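The first thing you learn about looking for caddisflies is that you will get wet to the elbow, and the second is that you won't mind. I learned both on a gravel bar of the Trirkow River in April, crouched beside Ustyna Stetsiuk, who had already rolled over a stone the size of a loaf of bread and was holding it up to my face the way you might show somebody a new baby.

"Look at the underside," she said. "Give your eyes a minute."

I gave them a minute, and then another one, and what I had taken for a scatter of grit turned out to be a whole neighborhood. There were little tubes of sand grains, each one tapered and slightly curved, and from the wider end of one of them came a dark head and six busy legs, feeling around for the river that had just gone missing. Ustyna dipped the stone back under and set it down exactly as she'd found it, same side up, which she does every single time.

Caddisflies are cousins of the moths and butterflies, though you would hardly guess it from the young ones. The larvae live underwater, and many kinds spend those months inside a case they build themselves, gluing together whatever the streambed offers with silk from a gland near the mouth. Some use sand. Some use bits of leaf cut into neat panels, or twigs laid crosswise like a badly stacked woodpile. Others don't bother with a case at all and spin small nets between the stones instead, then sit back and let the current bring supper (a way of life I have always admired).

## A river with a past

The Trirkow comes down out of the hills above Munanberg, and for a good part of the last century it came down gray. The Vanderar tannery stood on the east bank until it closed, and older people in town still talk about the smell in August. Ustyna grew up four streets from it. She remembers being told to keep her shoes on in the water, and she remembers not seeing anything alive in there worth taking them off for.

Caddisflies are fussy about their water, some kinds much more than others, and that makes them handy for anybody who wants to know how a river is getting along. A chemical test tells you about the bottle you filled that morning. A larva has been sitting in the same riffle since fall, breathing whatever came past.

So Ustyna counts them. She has been at it for years now, at the same bends and riffles, with a kitchen sieve and a white dishpan and a notebook that has been dropped in more than once. In her first spring she found 82 cased larvae in the whole stretch between the two bridges, nearly all of them the tough kinds that can put up with a lot. Last spring's total for the same stretch was 1287, and among them were sand-tube builders she had only ever seen in books.

## The moth trap that isn't for moths

Adult caddisflies are another matter altogether. They are brown, mostly, and folded like little tents, with long antennae that they hold out in front of them as if they were walking through a dark house. They come to light, and on a warm night in June they come in such numbers that porch bulbs along the river seem to smoke.

Mackenzie Kennedy runs the light sheet. She teaches middle-school science in Munanberg, and she got into this by accident, after a student brought her a jar of "weird moths" and she couldn't name a single one. Now she hangs an old bedsheet behind the Koval, the café down by the lower bridge, and stays until her thermos is empty — sometimes well past that.

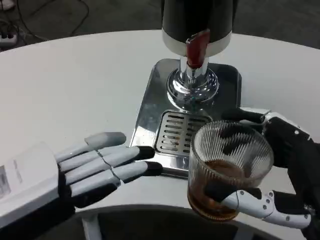
## What the night brings in

I joined her at a little after ten. For a while there was nothing but midges, and we talked about her garden and my bad knee. Then something landed near the hem, and something else beside it, and by eleven the sheet was rustling. Telling one kind from another is slow work. You look at the wing, at the hairs, at the spurs on the legs, and for a good many you need a microscope and more patience than I own. Mackenzie keeps a running list, and it stood at 89 species when I visited, with one small glass vial still waiting on an expert's opinion.

She showed me the adults' mouthparts through her hand lens. Most of them hardly eat, she said, maybe a sip of nectar, and they have only a few weeks to find each other and get the eggs back to the water. One of them walked up her sleeve while she was explaining this, and she let it go all the way to the collar before she coaxed it onto a willow leaf.

Around midnight she switched off the lamp and we stood there waiting for our eyes to come back. The river was louder in the dark. She folded the sheet very slowly, shaking out each corner over the grass, and then checked it again for stragglers before she put it in the car.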